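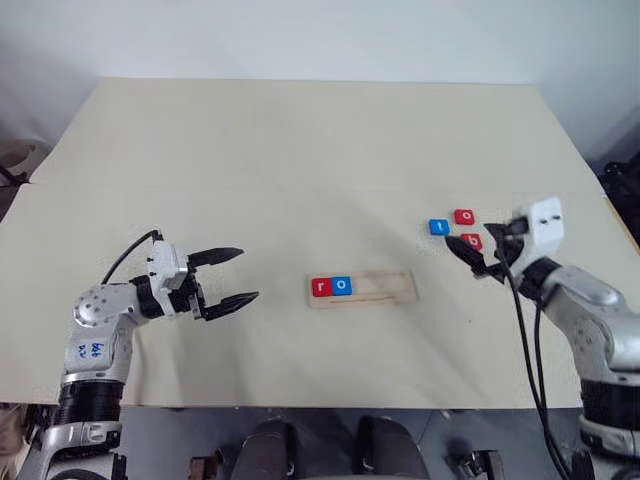
Clilletti has put its maintenance routine for the Enum two-arm bench cell out as a free download, from Tuesday. Covers set-up, weekly care and the most common repairs. No login, no sales call. The routine was written at the bench by the people who look after the cell, and it leans on a plain check job that any site can copy: a wooden tray with a long slot, square letter blocks, spell the word. With "r" and "o" seated at the left end and the "b" lying right by the fingers of the right gripper, a fitter can already tell a good deal about how the arms are sitting.

The full sheet runs to 46 steps. Most take under a minute. The first set-up takes longer, budget a morning.

**What is in it**

Mounting and levelling first. Both arm bases bolted down, torque checked, checked again after the first shift. Then table height, then the tray. The tray goes in the middle, where both arms reach it without stretching. Sites that tuck it close to one side get more wear on the wrist joint of the other arm and then ring us about it.

Then cables. Cables get the longest section in the document and they deserve it — of 382 service calls logged on Enum cells, more began with a cable than with anything else. The gripper lead needs a loop with enough slack for a full turn of the wrist, but not so much that it snags on the housing. Check it with the arm folded, check it with the arm out straight, check it with the gripper turned over. If the jacket has gone shiny at the bend it is rubbing. Move it or change it, don't tape it.

"People look at the fingers first," said Waltraud Weidemann, service lead at Clilletti. "Fingers are cheap and you can swap them in a coffee break. I look at the lead. If the lead is tired the gripper will stop on a Friday afternoon and you'll blame the software all weekend."

**Fingers and housings**

Fingers come off with two screws each. Clean the seat, look for a burr, refit, open and close 10 times by hand command before running anything. Replacement interval is 500 hours of gripping or sooner if the tips have rounded unevenly. Put both fingers on new as a pair. One old and one new will hold a block crooked and it will go into the slot at a slant, or it won't go in.

Housing screws: nip up, do not crank. They go into plastic. We have seen enough stripped ones.

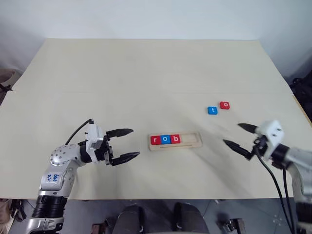
After any finger or cable work, run the word again from an empty tray. Five blocks, R-O-B-O-T, both arms powered even if only one is doing the lifting. Watch the gap between the blocks once they're down. A block that rides up on its neighbour means the approach height is out. A block that stops short of its neighbour means the zero has drifted at the wrist, go back to step 19 and do the joint zeros over. Do them in order from the base up. Skipping to the wrist saves four minutes and costs you the afternoon.

Label the arms. Left and right, in marker if that's what there is, on the metal where it can be read while standing at the table. Spares get mixed up between arms more often than anyone would like to admit, and calibration files go with them. The sheet now has a line for the arm label at the top of every page.

**Joint bands and bases**

Wipe the black joint bands weekly, dry cloth, no solvent. Look in the ribs for grit. Any split in a band, stop the cell and order a new one. Base bolts monthly. Keep the floor under the front edge of the table clear enough that a hanging lead can't get caught by a chair leg or a foot, this one is in bold in the document and we'd like it to stay in peoples heads.

**Who it's for**

Written for fitters and lab technicians, people with a hex set and not much time. No programming needed for steps 1 to 31. The rest want someone with access to the controller. An earlier version went out on paper to sites running the Reuter wrist option, and their corrections are in. Thanks to those who sent back pages with pen all over them, it helped alot.

Weidemann again: "I wanted something you can prop against the wall and follow with dirty hands. It's ugly. It works."

**Parts**

Finger pairs, gripper leads and joint bands are stocked at Esico and ship same day on orders in before 2 pm. The complete care kit is part no. 2339 — two finger pairs, two leads, one band, screws, and a printed copy of the sheet. Trays and letter blocks are not in the kit. Any tray with a straight slot will do as long as the blocks fit snug and slide freely.

**Availability**

Download from the Clilletti service pages from Tuesday, 9 am. English now, German in June. Corrections and questions to the service desk please, not the sales line, with the arm label and the step number.

ENDS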